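Ichikawa to Open Second Restaurant on Plirkgate in October

Menu stays short, with pork cutlet curry at the center and 60 seats in the new dining room

Ichikawa, the family-run Japanese curry restaurant, will open a second location at 412 Plirkgate in October. The new restaurant will serve lunch and dinner from 11 a.m. and will have 60 seats, compared with 18 at the original counter.

The menu will be nearly the same as the one regular customers know. It is built on one curry sauce, which is cooked over two days with onions, apples, carrots and beef stock. Guests choose a pork cutlet, a chicken cutlet, a fried shrimp plate or roasted vegetables to go with it. Rice and shredded cabbage come with every order, and the first refill of cabbage is free.

"People ask why we don't have noodles or sushi," said Mitsuko Miyazaki, owner and head cook. "We had noodles for one winter. They were fine. The curry was better, and the noodle pot took up half the stove, so I took them off."

Two dishes are new. The first is a cutlet sandwich on thick white bread, sold at lunch only until it runs out. The second is a dry curry with ground pork and a soft egg, which Miyazaki has cooked for staff meals for several years.

Aoi Kamata will manage the Plirkgate kitchen. She started at Ichikawa as a dishwasher and has run the fry station at the first restaurant for the past four years. Cutlets will be breaded to order in both kitchens, with fresh crumbs made each morning from day-old loaves.

"The fryer is the job," Kamata said. "If the oil is too cool the crust drinks it up, and if it's too hot the outside is done before the pork is. We're keeping the same cuts and the same thickness, so people who eat at both places should get the same plate."

The sauce for both restaurants will be cooked at the new address, where the kitchen is larger. Ichikawa expects to make enough for about 800 plates a week to start. Four spice levels will be offered. The hottest is made with a separate chili paste and can be ordered on the side.

The dining room was designed by Novum and has a long counter facing the kitchen, booths along one wall and two tables for larger groups. The counter is held for walk-in guests at all hours. Booths and group tables can be reserved by phone after 2 p.m. Beer, barley tea and a melon soda will be available, along with a house ginger ale from Emis - the same one poured at the first location.

Takeout will be handled at a separate window by the side door. Sauce is packed apart from the cutlet so the crust stays crisp on the way home. Frozen sauce will also be sold in family-size containers.

The original restaurant will keep its current hours and will remain open through the move of the sauce kitchen. Gift cards already sold will be good at both locations.

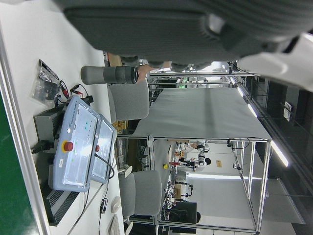
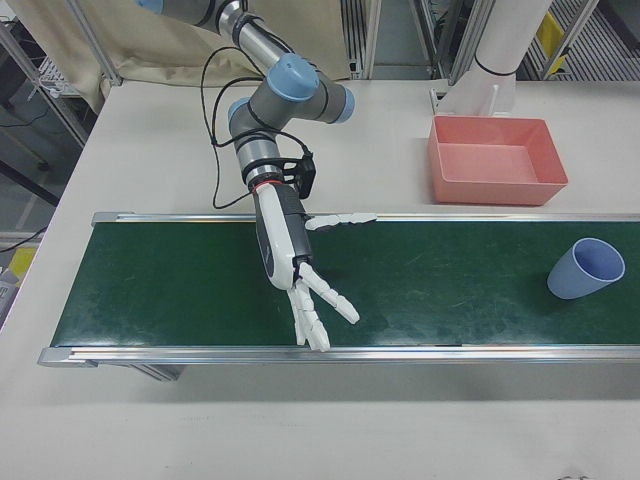
Will the curry sauce be available without meat?
The regular sauce is made with beef stock, but a vegetable version with mushroom and kelp stock will be served every day at the Plirkgate restaurant. It can be ordered with the roasted vegetables at any of the four spice levels.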